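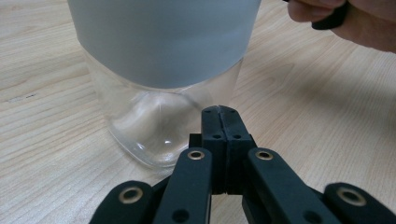 A grey band around a glass jar is being sold to shoppers as a small revolution in pantry storage. Rivano, the housewares label, began offering its Skonduvden sleeve in July and now says it will put it on every jar in the range. The jar costs $19 with the sleeve. The company would not say what it costs without one.

The pitch is that the sleeve keeps light off the contents and gives wet hands something to hold. Both may be true. Neither claim comes with any testing that Rivano was willing to share, and a cupboard door also keeps light off flour.

"People like to see how much they have left, so we leave the bottom clear," said Iveta Hudec, who manages the range. Asked how a cook would tell a jar three-quarters full from one filled to the top, she said customers "get a feel for the weight."

Rivano says 3,467 of the sleeved jars have been sold. It did not give a figure for returns.

Salamatu Omoregie, who runs the kitchen goods store Rengifo, took 59 of them in the first order and has not placed a second. She has no complaint about the glass, which she called heavy and steady on the table. The sleeve is another matter. "It comes off for washing and then you have to get it back on straight," she said. "I have had two customers ask me if they can just leave it off. I told them yes – it's a jar."

Labels are a sore point too. Rivano recommends its own, sold separately, and warns that ordinary tape may mark the sleeve.

Ferhat Uysal, a baker who tried the jars at home for yeast and seeds, was kinder. He said the grip was good and he would buy one more, though he still keeps his flour in the bag it came in.

A larger size is planned. Hudec said the price had not been set.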